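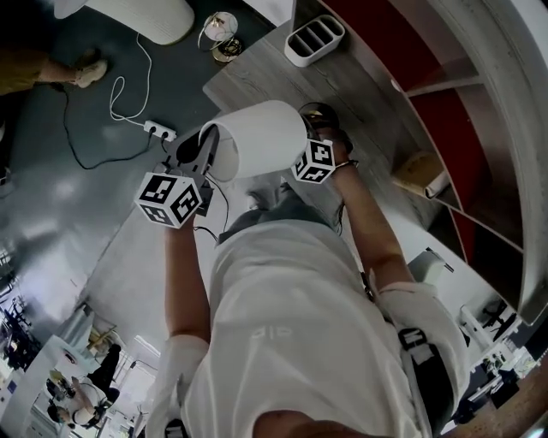
A white lampshade and its black fitting, held beside a desk.

Call for participants: people who changed their vote

The Gundwood Voter Study is looking for people who voted for one party in the last county election and for a different party in the one before. We want to hear how you made this decision, and how your family, neighbors and coworkers reacted when they learned about it.

Last year we sent a short survey by mail to 4,000 households in Gridau and Garnov, and 3,142 of them answered. Many wrote in the margins that they do not talk about politics at home any more. A survey can not tell us much about this, so now we invite people for a longer conversation.

You can take part if you:
are 18 or older
live in Gridau, Garnov or the townships between them
voted in both elections
do not work for a party or a candidate at present

We welcome voters from every side. The interviewers will not argue with you and will not ask you to defend your choice. You may skip any question or stop at any moment.

There are 2 interviews, each of about 60 minutes, some weeks apart. They take place at our office in the Mensah Building in Gridau, or by telephone if you prefer. We record the sound only, and your name is removed from the written text. Travel by bus is paid back - please keep the ticket.

Interviews begin in June. To apply, call the study office on any Monday or leave a note at the front desk of the Mensah Building, with your first name, a telephone number and the hours when we can reach you.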